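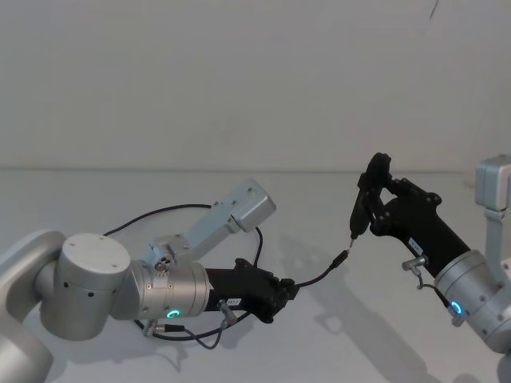
4.2 Resting the dough

I came to this part of the study expecting very little. My own grandmother rested her flatbread dough under a damp cloth for as long as it took to drink her tea, and I'd always assumed any longer was superstition. The home cooks we talked to in Rekby mostly felt the same way (one household called it "the sitting down time", meaning theirs and not the dough's!), but a fair number swore by an overnight rest in the fridge, and I wanted to know if anyone eating the bread could tell.

So we made a lot of bread. All of it used Fura wholemeal from the same delivery, with water, salt and a little sunflower oil, and half of the batches sat on the worktop for a short rest while the other half went into the fridge until morning. The filling was the plain potato one from Section 3, mashed, seasoned and left to cool right through. I rolled every round myself, which I'd not recommend to anybody with a bad wrist, but it did mean the thickness depended on one pair of hands and not several.

The tasting sheets went out through the Hala community kitchen in July, and 68 people filled them in. Each person had two pieces, one from each kind of dough, and was asked which was softer, which tasted better and which they'd want again. Figure 4 plots the softness answers against resting time.

Figure 4. Softness preference by resting time, all tasters. Short rest on the left, overnight rest on the right.

The overnight dough came out ahead on softness, and by more than I'd have guessed. Taste was a much closer thing. Several people wrote that the longer rest gave a slightly sour edge, and they were split on whether they liked it – older tasters tended to, children mostly didn't. On the last question the two doughs were so near each other that I wouldn't want to call it either way.

What I noticed at the board, and what the sheets couldn't pick up, was how differently the two doughs rolled. The rested-overnight rounds stretched over the filling without tearing, even when I got greedy with the potato. The short-rest ones split at the seam far more often, and a split seam means filling burning on the pan and a smoky kitchen. I didn't keep a proper tally of the splits and I wish I had.

Mokoena, the earlier survey we borrowed our questions from, had 900 replies and found no link between resting and enjoyment. I don't think we disagree with it. Those people were remembering bread they'd eaten at home, whereas ours had it warm in their hands, and softness is an easy thing to forget by the next day.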